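Bread on the Table: A Conversation with the Head of Bakery Service at Wernano

The bakery service at Wernano supplies bread to the residents' dining hall, the staff canteen and the public café on the ground floor. It is housed in a long room behind the main kitchen, where the first doughs are mixed well before daylight and the last baskets are filled shortly before the evening meal. The head of the service, who has held the post for 3 years, agreed to speak with the institution's newsletter on a Saturday, once the morning delivery had gone out.

The department has grown in that time. It now prepares 1389 individual rolls in an ordinary week, and 1872 in a week that includes a public event. The recipes have changed less than the numbers might suggest. "We inherited a binder," she explained. "Most of what is in it still works. We rewrote the pages on proofing and left the rest alone."

Asked which product gives the most trouble, she named the braided roll without hesitation. The dough is divided by hand, and the strands are rolled out on an unfloured bench, as too much flour prevents them from gripping each other. New staff members tend to pull the strands tight. "They want it to look neat before it goes into the oven," she said. "A tight braid splits along the side. You have to leave it a little slack and trust the dough to fill the space." The department asks each new baker to braid under supervision for a full month before working alone.

The formula came from the Clekdale bakery, with which Wernano has had an exchange arrangement for many years. Two bakers go in each direction every winter. The head of the service described the Clekdale version as sweeter and somewhat larger; the quantity of sugar was reduced after residents asked for a roll they could eat with soup. Flour is bought from Josik, a regional mill – the contract was renewed in February – and the head of the service was careful to say that the choice had been made on consistency and not on price alone.
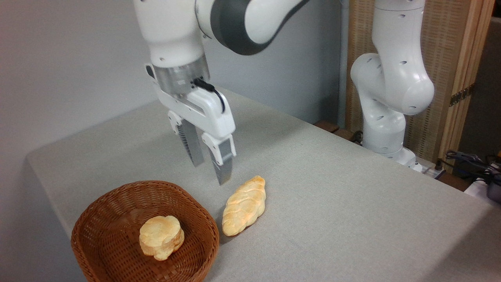

Presentation is a subject on which she holds firm views. Until recently, all bread was sent to the dining hall on steel trays, and she considered this a mistake from her first day. "Bread on a tray looks like stock," she said. "People take one and move on." The department now sets out its bread in round woven wicker baskets, and the reddish-brown weave does a good deal for a pale bun, which can look unfinished against metal or white china. The braided rolls are more difficult to place. An elongated roll beside a round basket, lying directly on the gray table covering, shows its plaiting from end to end, and she prefers this to standing it upright among the buns. Her colleagues in the dining hall would rather have everything inside the basket. The matter is still under discussion.

The baskets come from Omerović, a family workshop that also repairs them. The first order was for 154, in a single size. Each one is brushed out after service and inspected at the rim, where the strands are the first to work loose. Damaged baskets are set aside on a separate shelf and returned in batches. She acknowledged that the cost had been questioned when the order was submitted, and that the purchasing office had asked for a written justification. "I wrote a page and a half about crumbs," she said.

The softer buns present a different problem. They do not keep, and any left over at the end of the day are unlikely to be pleasant by the following noon. The department has responded by baking them in two smaller rounds, the second timed to come out at 3 in the afternoon. Leftover buns go to the main kitchen, where they are used in puddings and dumplings. Braided rolls left from the previous day are sliced and toasted for breakfast – a practice that has acquired something of a following among the residents on the upper floor.

Plans for the coming year are modest. A second proofing cabinet has been approved, and a rye loaf is being tested in the staff canteen. The head of the service would also like to hold an open morning at which residents could try braiding for themselves. She has asked for the use of the dining hall and is waiting for a reply.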